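Ticket 500: left handheld gripper, pad won't fully open
Opened by: Si-eun Um
Site: Cetdale, upstairs
Status: waiting on parts

Hi Dong-hyun, me again, sorry! The left handheld is playing up and I've run out of ideas. Squeeze the trigger and it closes fine, let go and it comes back most of the way, then just sort of sulks. The width reading sticks at 21 when it ought to go right back to zero. Started after lunch, it was lovely all morning.

Things I've tried so far:
- power cycled it twice
- swapped the cable with the one off the right-hand unit (same fault, so not the cable)
- re-ran the Plendach calibration, which failed at step 3 with "end stop not found"
- wiped the pad down and had a good poke round for crumbs

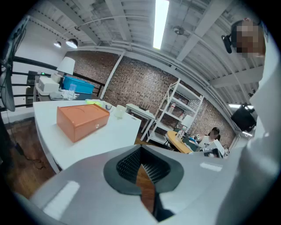

View from the gripper, by the white table with the orange box.

Yoon-hee reckons it's the return spring. I'm leaning towards the slider, because there's a gritty feel near the end of travel (and a little click, if you hold it up to your ear!). I haven't opened the housing as I didn't want to upset the warranty people.

Could you send a slider kit, and a spring as well just in case? We've 2 sessions booked for July and I'd love both hands working by then.

Reply, Dong-hyun Wi, 16:40
Kit and spring going out tonight. Please leave it switched off until they arrive.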